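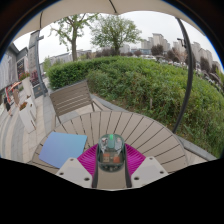

Droltitz, 29 décembre 2019

Housse à 148 euros pour une table ronde à lames : utile ou pas ?

Vasylyna Ostapchuk
Membre depuis septembre

Bonjour à tous,

J'ai une table de jardin ronde, plateau à lames claires beige-gris qui partent du centre comme des rayons, avec un petit jour entre chaque lame. Elle est sur la partie pavée, devant la bordure basse en béton et la haie, sous le grand parasol beige à mât courbe. Les chaises sont à lames aussi, plus brunes, avec des pieds fins.

Je suis passée chez Fistero pour acheter un simple produit de nettoyage et je suis ressortie avec un devis. Le vendeur veut me faire prendre une housse Lytvynenko à 148 euros, plus un bidon de Ferkov (leur « soin protecteur toutes lames ») à 44 euros. Selon lui, sans les deux, mon plateau ne passera pas l'hiver. Il a dit ça sans me demander en quoi est faite la table, ce qui m'a un peu refroidie. Je serais d'ailleurs bien en peine de lui répondre, les meubles étaient déjà dans le jardin quand nous avons pris la maison et il n'y a aucune marque dessous.

Sur l'étiquette de la housse : « étanchéité 3000 mm, respirante, garantie 2 ans ». Étanche et respirante, je veux bien, mais j'ai déjà acheté des chaussures qui promettaient la même chose.

Ce que je voudrais savoir :
Est-ce que quelqu'un a gardé une housse de ce genre plus d'un hiver sans retrouver des taches noires dessous ?
Est-ce que l'eau ne passe pas de toute façon entre les lames, auquel cas je ne vois pas ce qu'on protège ?
Et le parasol, on le laisse en place, fermé, ou on démonte tout ? Le vendeur dit que le mât « ne craint rien ». Il avait aussi une housse pour ça, évidemment.

Je précise que je n'ai pas de garage, et que l'abri est trop étroit pour un plateau rond. Merci d'éviter les liens vers des boutiques.

Vasylyna

Khrystyna Tkachenko

Bonsoir Vasylyna,

J'ai eu une housse à peu près de ce prix (pas Lytvynenko, une autre marque, donc prenez ce qui suit pour ce que ça vaut). Le premier hiver, rien à dire. Au deuxième, j'ai soulevé en mars et j'avais des auréoles grises là où la toile touchait le plateau. La toile n'avait pas fui. L'humidité venait du sol et des meubles, que j'avais couverts un jour de brouillard comme une idiote.

Les 3000 mm sont une mesure de résistance à la pression de l'eau. C'est correct pour une toile qui prend la pluie, mais ça ne vous dit rien sur ce qui se condense dessous. Quant à « respirante », demandez au vendeur où sont les aérations. S'il ne sait pas vous montrer deux ouvertures grillagées sur les côtés, reposez la housse.

Votre deuxième remarque est juste, à mon avis. Un plateau ajouré s'égoutte tout seul, et c'est même pour ça qu'il est ajouré. Ce qui l'abîme chez moi, ce sont les feuilles qui se coincent entre les lames et qui pourrissent sur place. Avec une haie aussi près, vous devez en avoir. Un coup de brosse souple dans le sens des lames, du centre vers le bord, et vous passez une vieille carte de fidélité dans les fentes. Coût de l'opération : rien.

Si vous couvrez quand même :
- attendez plusieurs jours secs de suite
- mettez quelque chose au milieu du plateau, un seau retourné ou un gros pot, pour que la toile fasse une pente et ne forme pas de cuvette
- ne serrez pas le bas jusqu'au sol
- ôtez tout ce qui traîne sur la table. Un dessous-de-plat ou un coussin plat oublié garde l'eau et vous laisse un beau carré d'une autre teinte au printemps. J'ai le mien depuis trois ans, on pose le pain dessus.

Pour le Ferkov, je n'y connais rien. Mais un produit « toutes lames » qui irait aussi bien sur un bois huilé que sur du composite ou de l'alu peint, j'attends de voir la fiche technique. Commencez par savoir ce que vous avez : retournez une chaise et grattez très légèrement sous une lame, à un endroit caché. Si c'est fibreux, c'est du bois. Si la couleur part en pellicule sur du métal, laissez l'huile au magasin.

Marcheur du dimanche

Moi je bâche tout depuis toujours avec une bâche verte de chantier et des sandows, jamais eu de problème. Les housses c'est du vol. Faut pas se prendre la tête.

Vasylyna Ostapchuk

Merci pour la bâche, mais une bâche de chantier ne respire pas du tout, non ? Vous retrouvez quoi dessous au printemps ?

Marcheur du dimanche

Des escargots. Et c'est un peu vert mais ça part au jet.

Lames_et_rouille

Je réponds surtout sur le parasol, vu que personne ne l'a fait.

« Le mât ne craint rien », c'est peut-être vrai du tube. Ce n'est pas le tube qui lâche. Sur un déporté, ce qui fatigue, c'est l'articulation en haut, la manivelle s'il y en a une, et les baleines quand le vent s'engouffre sous la toile. Un grand parasol laissé ouvert un soir de tempête, j'en ai vu un passer par-dessus une haie. Fermé et sanglé, le risque baisse beaucoup, mais la toile qui reste pliée mouillée finit par piquer, housse ou pas housse.

Ce que je ferais : descendre la toile, la laisser sécher dedans un jour ou deux, la rouler et la garder dans votre abri trop étroit, où elle devrait tenir puisqu'elle est longue et mince une fois pliée. Le mât peut rester si le pied est bien lesté. Vérifiez la visserie du pied avant, et notez le sens de montage des baleines, vous me remercierez en avril.

Sur la housse de table, je suis moins sévère que Khrystyna. J'en ai une, elle m'évite de brosser toutes les semaines. Est-ce que ça vaut 148 euros ? Pas à mes yeux. La garantie de 2 ans couvre en général les coutures, et encore, lisez ce qu'ils excluent : chez la mienne le vent et le soleil étaient dans la liste. Pour un article qui vit dehors, je trouve ça gonflé.

Une dernière chose : les pieds fins des chaises posés directement sur les pavés, regardez s'il y a encore des embouts. Ils se perdent, l'eau remonte dans le tube et gèle. Ça se remplace pour trois fois rien et le vendeur ne vous en a pas parlé, j'imagine.

Vasylyna Ostapchuk

Non, pas un mot sur les embouts. Je vais regarder ça demain s'il ne pleut pas, et gratter sous une chaise tant que j'y suis. Pour la housse, j'ai écrit à Fistero en demandant où sont les aérations. J'attends la réponse avant de sortir ma carte.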